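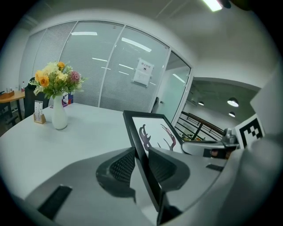

Why do some Grade 5 reading results show as blank on the school report? The report leaves out any student whose assessment was opened but never submitted.

Home Tickets Knowledge Base Contact
Search this site Go
November 19, 2020
Posted by Hélène MacPherson

Issue: Kakora reading assessment, blank results at Sawatzky Elementary
Status: Resolved

Reported by the school office. The Grade 5 summary was missing 10 students. Their teacher had the paper copies and was sure they had all finished.

Checked first: enrolment list against the report. All 10 names present, correct class code. Not an enrolment problem.

Checked second: session log. Each of the 10 was marked "in progress". The browser session expires after 60 minutes and this class had stopped for recess partway through. Answers were saved but the final submit never went through.

Tried: reopening one session from the teacher account. Failed with error 400. The teacher role can't reopen an expired session - it needs the division login.

Fix: reopened all of them from the division login, submitted on the students' behalf, reran the overnight export. Export finished with 3,223 records and the Grade 5 summary is now complete.

Still open: the same thing happened in May at Trumier. I have asked for a longer session limit and will link that request when it has a number.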